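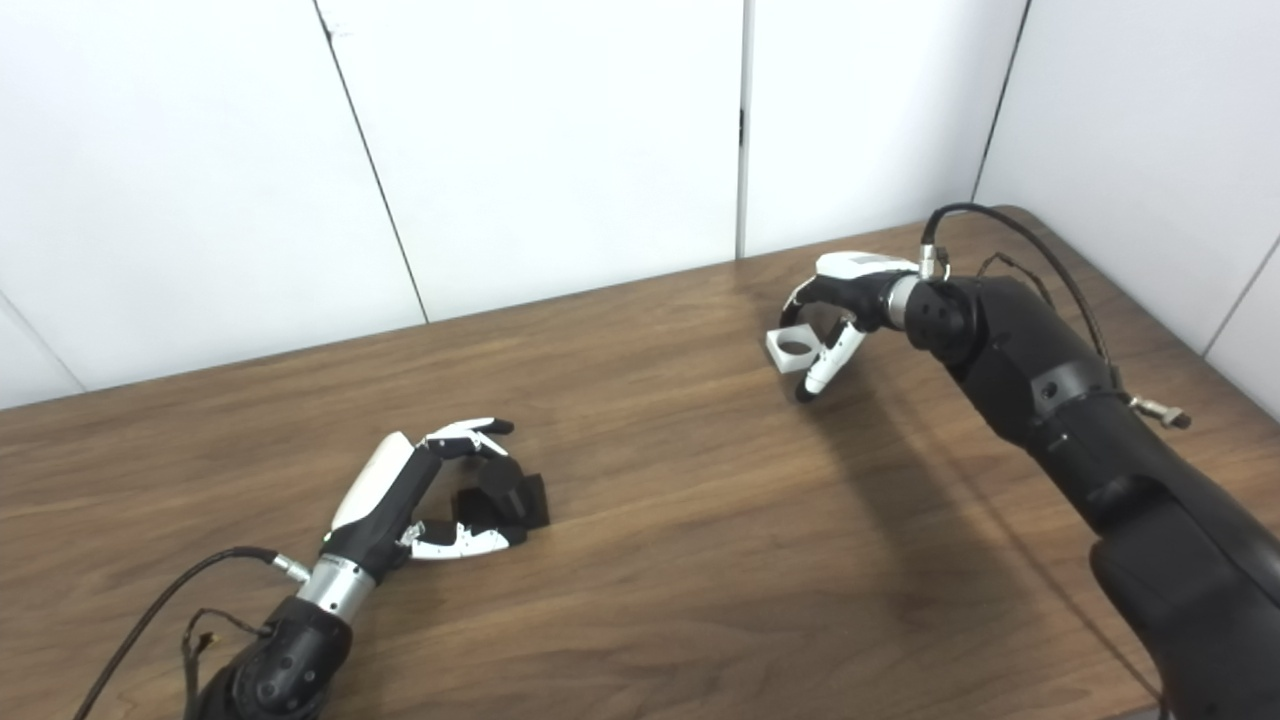 Marcelle thinks the tabletop came out a shade too warm for the corner, and that one more thin coat would only make it warmer, so we should stop while we like it. I'm with her on stopping. On the color I disagree completely, I love it!

8/11/25, Jorkdale bench room

The brown against the white panels is the best thing in the room. With the old gray top you never noticed the wall at all, and now the grain gets to show off (the darker lines really come up when the light is soft). There's a little gloss, enough to wipe down easily and not so much that you get glare in your eyes.

Finish notes, before I forget: Nakell oil, two coats, 42 hours between them. Sanded lightly after the first. Used about 433 ml in all, so there's plenty left in the can for touch-ups. Can is on the shelf by the sink, lid pressed down properly this time, Gilles!

Panels: the thin dark seams stay as they are. Noémie asked if we wanted to fill them and paint over, and I say please don't. They give the wall some rhythm, and if we ever need to get behind one we can take it off without wrecking its neighbors.

Still to do:
Check the top is level again in March, once the heating has been on all winter.
Felt under anything with hard or square corners.
Ask Yhon for the leftover offcut, I want to try a third coat on it and settle the argument with Marcelle.

Very happy with this corner. Lionel already wants the same for the other bench.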